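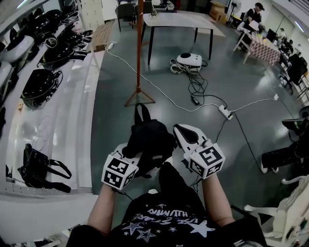 Zotamstead Shared Workroom: Minutes of the General Meeting, October 2022

Chair: Tyyne Saarela
Minutes: Emiliano Contreras

1. Welcome
Tyyne welcomed everyone, with a particularly warm hello to those who hadn't been along since January, and thanked whoever brought the lemon slice. The previous minutes were accepted with one correction: the new kettle came from Drostora and not from Darkero, with apologies to both.

2. Cords and power on the floor
This took up the better part of the evening, and fair enough too. The long white cable running across the middle of the floor to the power strip has been a sore point for a while, and the black cords bunched up near the little adapter are no better. Tyyne said she didn't want to spoil anyone's fun but would dearly like to walk to the back of the room without looking at her feet. After a good deal of friendly discussion it was agreed to buy cord covers, up to $50, and to run the cable along the wall wherever it will reach. Emiliano to get the covers and to label the adapters while he's down there.

3. Headsets
Agreed that the long white shelf on the left is a good home for the headsets and that it should stay that way. Please tuck the straps in when you put one back, and don't leave gear on the floor, however briefly you mean to be gone. Wipes will be kept at the shelf end from now on.

4. Tables and chairs
The red and white checkered cloth was much praised (it does cheer the place up!) and will stay on its table. It needs a wash now and then, and Tyyne kindly offered to take it home. The grey table with the black legs is to be kept free for people who need to spread out. Office chairs go back along the right-hand side at the end of the night.

5. Fan and cardboard
With the warmer weather coming, the standing fan may come forward from the back wall, provided its cord doesn't join the others. Cardboard boxes are to be flattened and taken out to the recycling on the night.

6. Money
The balance stands at $502. A quote from Rathore for an extra wall outlet came in at $500, which drew a bit of a groan. Held over until we've seen how the cord covers go.

7. Other business
A reminder that the side door sticks and wants a firm shove. The key code is unchanged.

Meeting closed at 8.17 pm, followed by tea.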